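Lista de control, mesa de trabajo 8, taller Hurken
Revisión: 22 de noviembre de 2018

Destornillador: mango sin grietas. Conforme.
Cestas de malla negra: fijación a revisar con la mano. Pendiente.
Superficie blanca de la mesa: limpiar después de cada turno. Conforme.

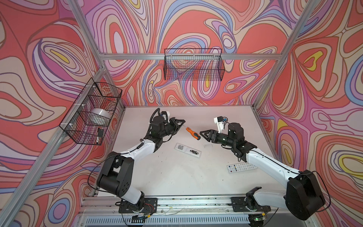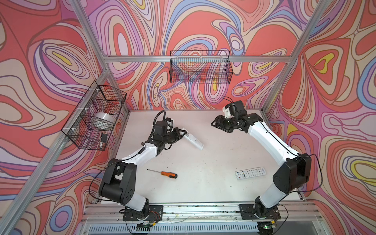
Tolera Kahsay contestó que las cestas ya fueron apretadas en octubre, y que prefiere bridas nuevas antes de cargar más peso.

Comentario: yo estoy de acuerdo. Pedir 2 bolsas a Miltis.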